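Dretton two-finger gripper kit, our club's equipment page
3 min read
Last updated: December

I get asked about this gripper more than anything else on our shelf, so I'm finally writing it up properly. Hi, I'm Tuva Kristiansen, I look after the gear for the Irkuvum robotics club, and the Dretton kit is what our teams use for the cloth handling challenge.

You get two jointed fingers with metal links, a black body and a bag of fasteners that somebody will spill in the first five minutes (check under your shoes!). We paid 300 for ours, plus postage, and it's been on the arm all fall. Kristóf Juhász put the first one together in an evening and then took it apart again because he'd swapped the left and right links. They look the same until you try to close the thing!

The task sounds so easy when you read it out. There's a T-shirt on a table, so pick it up by an edge and fold it. Then you try it, and the cloth slides, or you grab both layers, or you grab neither. Our log is up to 785 attempts now, good and bad, and I love reading through it. Nipon Kaewmanee writes the best notes, mostly in capitals.
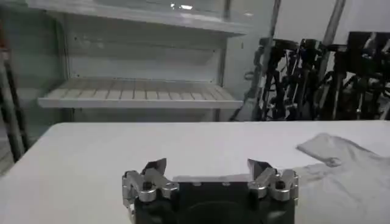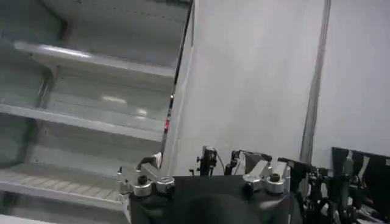
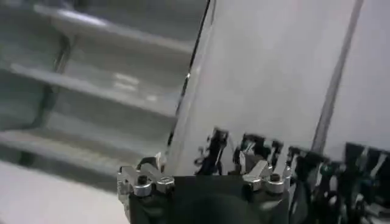 Views from the wrist camera, and the one after this line has the printed shirt lying on the table:
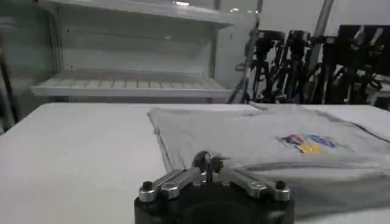 So, setting up. Bolt the body on first, fingers second, and leave the finger bolts a little loose until you've opened and closed it by hand a few times. Then tighten them evenly. Give your cables plenty of slack at the wrist, more than looks sensible, and turn the wrist all the way both directions before you power anything up.

For software we use Gornent, which Csenge Boros set up for us, and her starter file is in the club folder. Start with the closing speed way down. I mean it, my first try yanked the shirt right onto the floor and I had to start over with everybody watching.

Things I'd change: the pads wear faster than I'd like, and the manual is tiny print. I'd still buy it again, and we're saving up for a second set so two teams can practice at once.

Members can borrow the kit for a week. Ask for part number 2498 and bring back all the hex keys, please, including the small one.

Contact: Irkuvum Robotics Club, gear desk | © Irkuvum Robotics Club | Back to top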